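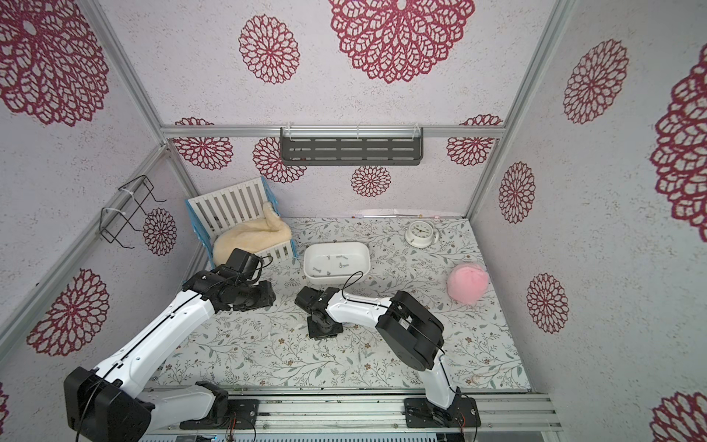

Fig. 1. Crate with blanket, tray with five small screws, alarm clock, pink ball.

Category: Course materials > Home and workshop > Order in small spaces
Print this page | E-mail this page

Unit 5: Small parts and soft things
Handout by Carola Nolte, Virnico evening course, version of 20/07/2020

In the last unit we spoke about shelves and walls. Now we come down to the floor and to the flat surface, where in most homes the real disorder lives. Please read the handout before the practical hour and bring your own box of mixed things, not bigger than a shoe box.

1. Two kinds of container

For this unit we need only two kinds. The first is a crate with slats. Air can go through it, and it is good for a blanket, a cushion, a scarf, everything which is soft and keeps no exact shape. The second is a shallow tray with closed sides, for screws, buttons, keys and other parts which are hard and small. If you put a screw into a crate with slats, you will find it later under the crate.

The depth of the tray is important. In a deep box the screws lie on top of each other and you must dig for the right one. In a shallow one you see all of them at the same time. Choose also a plain tray, in one light color. On a surface with a printed pattern, such as flowers or leaves, a small screw is very difficult to find, and on plain white you see it at once.

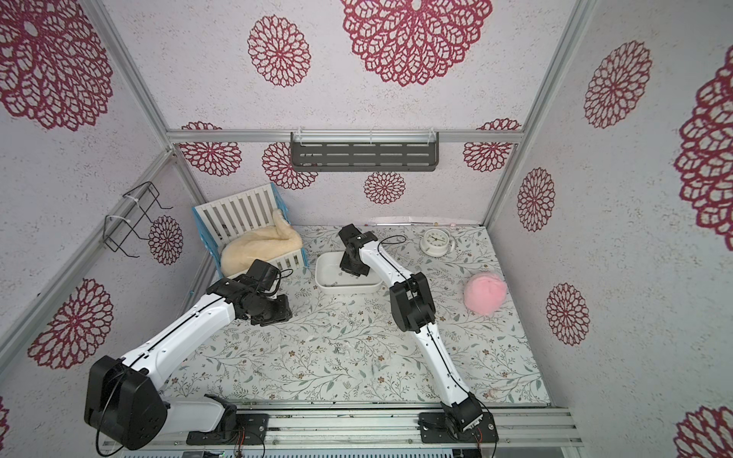
Gerd Görtz wrote to the course list that he does not agree with the open tray. In his opinion a tray without a lid is only half of a solution, because the first person who lifts it with one hand will have everything on the floor again. He keeps his screws in jars and would not change.

I understand this objection, and for storage I also use jars. But the tray in this unit is a working place. Things stay in it while you sort, and after this they go to the jar. We will compare both ways in the practical hour.

2. Order of work

Begin with the soft things. A blanket takes much place and it hides what is under it, so it should leave the surface first. Fold it loosely or simply lay it in. It does not matter if one end hangs over the edge of the crate. Then look at the single objects, for example a clock or a ball, and give each of them one fixed place. Do not throw them into the tray only because the tray is near.
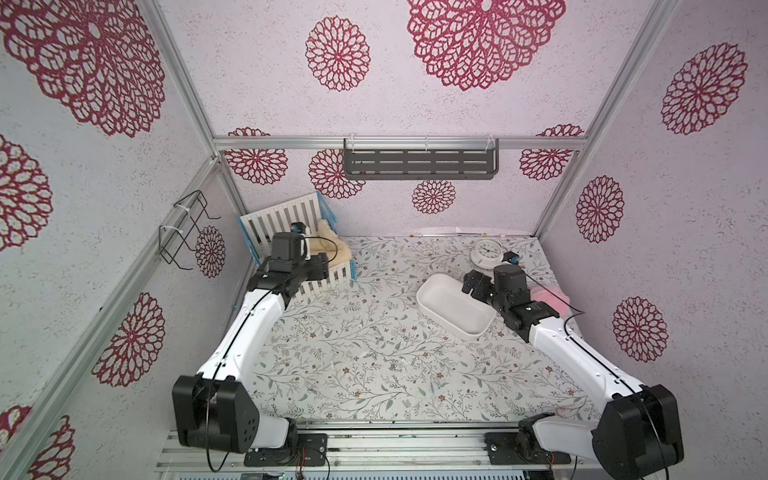 The small hard parts come last. Take them one after the other and put them down in the tray, do not drop them — a dropped screw jumps. It is slower in the first five minutes and then it becomes quicker. Paper strips, crumbs and other waste do not go in the tray, they go directly in the bin.

Many participants ask if they should sort by size already on the way into the tray. My answer is no. First collect, then sort. When both are done together, the hand waits for the eye all the time, and after 40 screws you are tired.

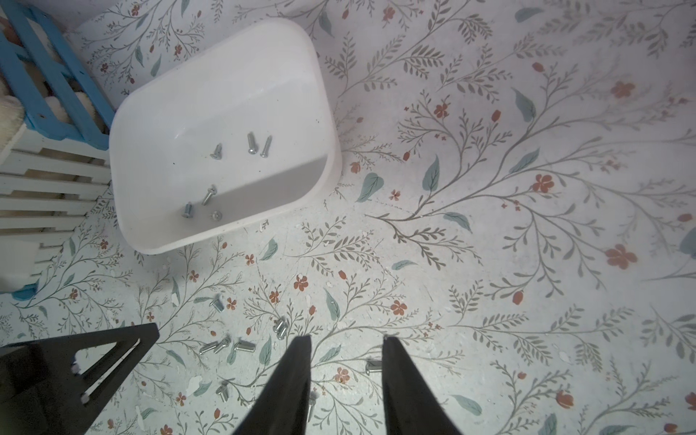 3. Exercise for the practical hour

a) Mix the content of your box on the table and lay a cloth over one part of it.
b) Clear the table in the order of section 2. Your partner writes down the time.
c) Check the surface from the side, with the eyes low. Screws which you did not see from above will often show a shine.
d) Sort the tray by length, then by head.
e) Change with your partner and repeat.

Ruba Hijazi has the spare trays. Please return them empty.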